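Dunbar Hall: the long room

Gallery / Rooms / Long room

The long room is the biggest work space in Dunbar Hall and the last one we finished. It was a packing floor for the Loltisetti bakery supply company, then storage, and then it stood locked for 12 years. We took it over in February with a five-year lease and a short list of repairs. The short list got longer. The notes on this page cover what was done to the room and how it is set up now. Pages for the front office, the loading dock and the upstairs rooms are linked from the main gallery.

The ceiling

The ceiling is corrugated and everything up there is white, including the beams and trusses. When we got the keys it was three different colors, depending on which tenant had reached which part. We thought about a dropped ceiling. The quote was high and it would have cost us the height, so we had the old one scraped and painted where it was. Two coats over most of it and a third near the loading door, where the old brown kept showing through.

Rain is loud in here. We looked at insulation boards between the beams and may still do that next year. For now, if you need to make a phone call in a storm, use the front office.

The lights

The fixtures are fluorescent. We priced LED panels for the whole room and decided to wait until the roof work is paid off. The ballasts were replaced and the wiring was redone back to the panel. The switches are by the side door and are labeled from front to back. The last switch in the row does nothing. It used to run an exhaust fan.

People have asked for a lower light level in the afternoon. You can turn off one row if everyone working near it agrees. Please don't take tubes out of the fixtures. We found two of them behind the radiator in the spring.

The brick wall

We left the brick alone except for repointing. A mason spent most of a week on it and the mortar still doesn't match in a few spots. Please don't drill into it. If you need something held up on that side, there are freestanding racks in the storage room, and the tall ones have locking wheels.

There was a painted sign on the brick when we moved in, most of it already gone. All we could make out was the first half of the bakery company's name and part of a price. The cleaning took off what was left. A few people were sorry about that, and we should have taken a picture of it first.

The back wall

The back wall is drywall over the old partition, painted plain white. It gets used for projecting when we have a talk. We try to keep it clear, and anything taped to it comes down at the end of the month. Flyers and sign-up sheets belong on the cork board in the hallway.

The paint is Lirum flat white. There is most of a gallon left in the storage room for touch-ups, on the bottom shelf. Use the small roller and not a brush. The brush marks show when the projector is on.

The workstations

The workstations are grouped together toward the back. We tried them along the windows first and moved them after the first month. The glare was bad in the morning, and anyone carrying something in from the dock had to walk between the chairs.

Most people bring a laptop. Outlets are on the floor boxes and along the base of the wall. The boxes nearest the front are on their own circuit, so plug heaters in there or, better, don't bring a heater. The breaker has tripped five times since we opened, and each time there was a heater on the wrong outlet.

Chairs came from the Desari office sale across the river. They were sold as a lot. Some have arms and some don't, and you are welcome to trade. The ones that squeak have been oiled and they still squeak.

The floor

The floor is the original concrete, ground down and sealed. We patched the channel where the conveyor used to be bolted, and you can feel the patch if you roll a loaded cart over it. Go slowly there. The seal needs to be redone every couple of years and the room will be closed for two days when that happens. We will post the dates well ahead.

Spills should be wiped up with water only. The mop and bucket are in the closet next to the side door.

Using the room

The long room is open from 7 in the morning until 9 at night. Day use is free for members. Non-members can book a place at the front office. The full room can be rented for $300 a day or $100 for an evening, and that includes the projector, the folding tables and the use of the dock for unloading. Tables need to be wiped and stacked before you leave.

Parking is on the Dunbar Street side. The lot behind the building belongs to the tire shop and they do tow.

Still to do

The side door sticks in humid weather and needs to be planed. The radiator closest to the dock has been shut off until the valve is replaced. We would like a second clock. The windows on the street side are going to be cleaned from the outside once the sidewalk repair is finished and there is somewhere to put a ladder.

If you have older pictures of the room, from the bakery supply years or later, we would like to add them. Leave them at the front office with your name on the back and we will scan them and return them.

The long room in use, looking toward the back wall.

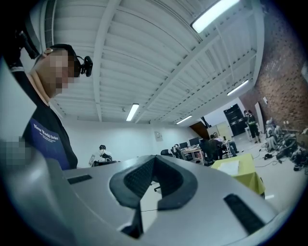
Comments (1)

Glad you kept the height. I rented storage in there before it was locked up and the ceiling was the one good thing about it. Is the evening rate for the full room the same on holidays, and do the folding tables fit through the side door or do they have to come in from the dock?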